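2 de septiembre de 2024

Cuaderno de taller — acústica de salas, proyecto Virnska

¡Por fin medidas limpias! Repetimos el barrido de la sala Erer con el altavoz en la esquina y el decaimiento sale precioso, sin el escalón raro que arrastrábamos desde mayo. El escalón era un zumbido del ventilador del pasillo. Apagado el ventilador, la curva baja recta hasta perderse en el ruido de fondo.

Posiciones de micrófono: seis, las mismas de la última vez (marcas de cinta en el suelo, no quitarlas, por favor). Dos barridos por posición. La quinta queda demasiado cerca del radiador y la repetiría.

Queda la duda de la puerta. En el modelo la tenemos como madera maciza y puede que absorba más en graves de lo que pusimos. Probar con otro coeficiente antes de tocar nada más.
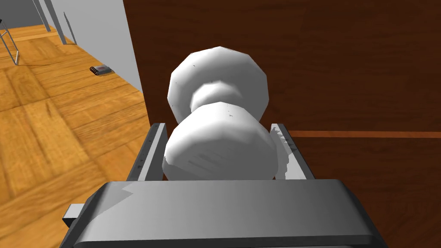 Paneles Bråten

Montados nueve en la pared del fondo con separación de aire detrás. La diferencia se oye nada más entrar, dan ganas de quedarse hablando solo — las palmadas ya no devuelven ese eco metálico tan feo. Falta comprobar si con la mitad bastaría.

El hormigón lo dejamos como superficie dura y casi sin absorción. Si tiene grietas o poros, algo cambiará en agudos, muy poco.

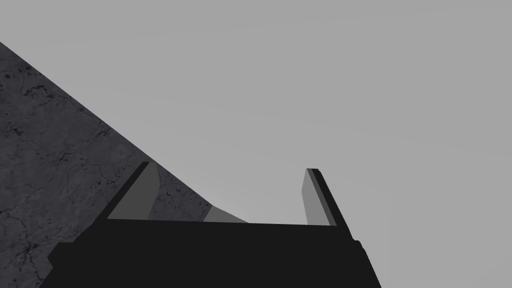
Grupo de Acústica — Taller Studar

Pendiente: pasar los barridos a la carpeta común, recalibrar el micrófono pequeño (lleva más de dos semanas sin revisar) y pedir otra bobina de cable. Mañana pruebo la fuente en el centro de la sala, ¡qué ganas de ver esos modos!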